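How do you teach a robot to pick up a box?

You have been picking things up since before you could talk. First it was your own toes, then toast, then things you were told to put down. You are so good at it that you have probably never given it a moment's thought.

Robots find it very, very hard.

A research group at Sultavley wanted to know why, and whether they could do something about it. Their project is called Wutlow. It has one robot arm, a lot of plastic crates, and a simple question: does a robot learn better if it watches from the ceiling or from its own wrist?

Eyes on your wrists

Try this. Hold a cup at arm's length and look at it. You can see the cup, your hand and the table. Now imagine your eyes are on your wrist. (Only imagine. It would make hats pointless.) You would see your own fingers, very big, and whatever was just past the tips of them. You would not see much of the rest of the kitchen, and you might walk into the fridge.

That is how a wrist camera sees the world. It misses plenty, but it is wonderfully nosy about whatever the fingers are about to grab.

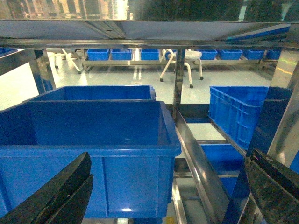
What the wrist camera sees: two black robot fingers, with a big blue crate between them.

Now look for the trouble. One blue crate is hiding partly behind another blue crate. The steel is so shiny that it has blue in it too, and a robot can't ask a friend which blue is the real one. Bright streaks of light run along the metal, and a computer can easily mistake a streak for an edge. You sorted all that out in a blink. A robot has to work at it.

Practice, practice, more practice

The Wutlow robot learned by copying. A person steered the arm to a crate and closed the fingers, and the computer saved the pictures along with every movement. Then they did it again. They did it 1,060 times, which is more times than most people have cleaned their teeth by the age of two.

The computer's job was to find the pattern: when the picture looks like this, move like that. This is called imitation learning. Little brothers and sisters use it too, usually on whatever you least want copied.

The test

After that came the fair test. The robot learned twice, once with only ceiling pictures and once with only wrist pictures. Each version got 465 tries at picking up a crate with no help from anyone. Same arm, same crates, same rack.

The wrist version dropped or missed the crate 33 times. The ceiling version did it more than three times as often. It was good at getting near a crate and then rather vague about the last few centimetres, like somebody looking for a light switch in the dark.

So wrist cameras win? Not so fast. When the crate was moved to the far end of the rack, the wrist version sometimes couldn't find it at all. The next robot will get both cameras, and the group will start the practice over again.

Words to know

Gripper: a robot's hand, often with just two fingers.
Imitation learning: learning by copying what someone else does.
Fair test: a test where you change one thing and keep everything else the same.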